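April 27, 2026
Bench notes, gripper budget

OK so the spending plan is due and I've been putting it off, which means I get to write it up here first and argue with myself before Meenakshi Bhatt sees it. She has 2262 left in the equipment line and wants to know what I'd do with it. My short answer is finger pads, a spare linkage set, and one more hand unit if the price holds. Long answer follows, sorry!

The fruit work is what eats the hardware. Round things, soft things, things that roll off when you look at them funny. We use both hands for most of it now, one gripper each, and once you've worked that way you really don't want to go back to one. So two working units is the floor, and at the moment two is also all we have. If one goes down the whole bench stops.
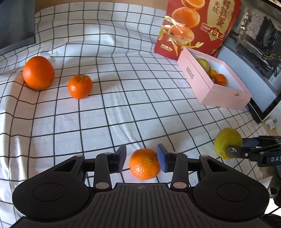
Mandarin in the near gripper, lemon in the other, pear still in the pink box.

Quotes so far:

Plirnudeck: 1000 for a complete hand unit, fingers and pads on it, shipping extra (they never say how much extra until you've got the order form open, grrr). Good people on the phone though.

Vivau: 90 for a set of pads. They only do blue in the softer grade, fine by me. I asked for a break on five sets and got a very polite no.

Garg: 254 for a linkage set with the pivot caps. I like this one a lot. The pivots are where I'd expect slop to show up first, and swapping the set is an afternoon's work at most. Two of these, please.

Pestside: still waiting. They wanted a drawing of the fingertip, I sent one, and then they wanted it again as a different file type. Will chase.

So the sum. One unit 1000, two linkage sets 508, five sets of pads 450. That's 1958 and leaves 304 for shipping and whatever I've forgotten. I have definitely forgotten something. Tape, probably, it's always tape.

The other thing I keep going back and forth on is the opening width. The big navel is the fattest thing we pick up and it's an elongated one, so it matters which way round you come at it. Plirnudeck will do longer fingers on the same body, but then the small mandarins get fiddly and the pads have to be cut down by hand. I'd rather stay with the stock fingers and turn the wrist. Meenakshi thinks we should get one long pair just to try. Maybe in December, if there's anything left by then.

Jaws wide, coming in over the cloth with the oranges off to the left:

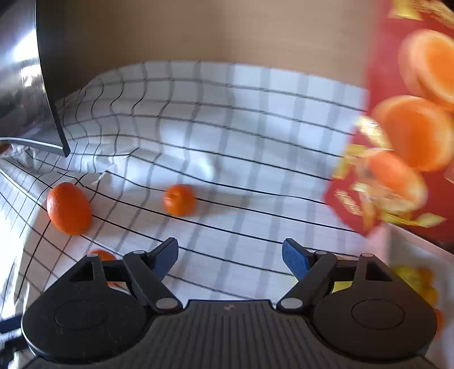
Small stuff to sort before I send the form

Grid cloth. It creases, and the lines go wavy over the folds. A stiffer mat would lie flatter but I haven't priced one, and the cloth folds up into a drawer, so I'm leaving it off the list unless somebody shouts.

Fruit. Comes out of consumables, so please stop putting it on the equipment sheet (me, I did that, twice).

Pad glue. Ask Vivau whether it's in the 90 or separate. If it's separate, drop one set of pads and buy glue.

Spare unit. Ask Plirnudeck if the quote still stands next month. If it goes up past what the 304 can cover, I'd buy the linkage sets and pads now and hold the rest.

Form goes to Meenakshi once Pestside answers, or at the end of the month without them.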